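Gripper trials on the two-arm bench: where we are

The February work on the two-arm bench has mostly been about fingers. We have been running the black two-finger grippers that came with the arms against the Tomus set, which has softer pads and a shorter stroke. Vikas Ahuja set up the test and Meenakshi Dhillon wrote the controller side, which runs on Manole.

The task is dull on purpose. A bottle of water stands on the white table, an arm closes on it, lifts it, holds it for three seconds and puts it back. We picked a clear bottle with ribs and a wrapped label because it gives both the fingers and the cameras something to struggle with. The plastic gives when you squeeze it, and the depth reading on clear parts is poor under our lights.

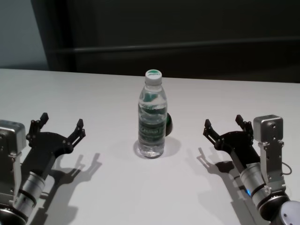

What we have so far

We logged 1,722 grasps, split evenly between the two sets of fingers. The stock grippers open wider, so they forgive a bad approach angle. The Tomus pads dent the bottle less but need to arrive closer to center, and most of their misses came from one finger touching the cap or shoulder on the way in. Slips during the hold were rare with either set once we lowered the closing speed.

Force settings took longer than we planned. The first value we tried was fine on a full bottle and crushed a half-empty one. Meenakshi now has the controller stop on motor current and then add a small fixed amount – crude, but it has held up on every fill level we tried.

Cameras

The head camera is good for finding the bottle and not much use for the last few inches, when the arm gets in the way. For that part we switch to the wrist camera. It keeps both fingers in view the whole time, and at 640 by 480 it adds about 29 milliseconds to the loop, which we can live with.

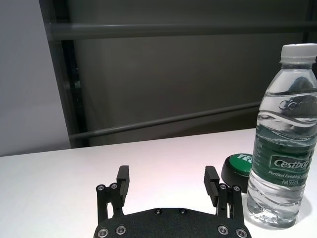 Edge finding is still the weak point. With a clear bottle the software tends to lock on to the label and guess the rest, and a shadow on the white table can pull the guess off to one side. Vikas tried a gray mat for 130 grasps and got fewer bad guesses, but we went back to the bare table so the numbers would match the earlier runs.

Next up is the Zalla controller, on loan from the Ternanik office until the end of the month. We will keep the fingers and cameras as they are and change only that. If you have a spare wrist cable with the straight connector, please drop it off at the bench. Ours is getting stiff near the plug and we would like to swap it before the next long run.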